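**Updated 11/20/20**

# About Trollutent

We're a small writing school that lives on a blog, and we love it here! Trollutent began when Naledi Sibiya wanted to finish a novel and figured she'd do better if people were waiting to read it. She put up 859 words one night in March, asked for comments, and got a long one from a stranger who wanted the second chapter to come first. (It did, in the end.) The two of them have been trading pages ever since, and the rest of us wandered in one by one.

These days we run classes in short fiction, family history and plain old blogging. Every class has its own page on the site, and students post their work there from the first week. Drafts are welcome. So are half drafts, and pieces that stop in the middle because dinner was ready. Our teachers post too — it seems only fair — and you can argue with them in the comments as much as you like.

The classes are named after made-up places from our students' stories. Peka is for beginners, and you can join it anytime. Waltier is for people with a longer project who want a steady reader. Vídalín is the odd one: everybody starts from the same opening line and goes wherever they please with it. Last time we had 51 stories out of a single line about a ferry, and reading them all was the best part of our year.

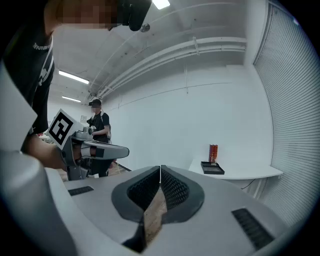 *Black T-shirts and a ball cap.*

We keep posts under 2000 words so that everyone's piece gets read to the bottom. The archive holds 982 of them now, going all the way back to Naledi's first chapter, and you're welcome to dig through it whether you sign up or not. Leave a note on an old one if it grabs you. Writers love hearing about something they posted ages ago!

New students can say hello on the Peka page. Tell us what you're working on, or what you'd like to be working on, and one of us will write back.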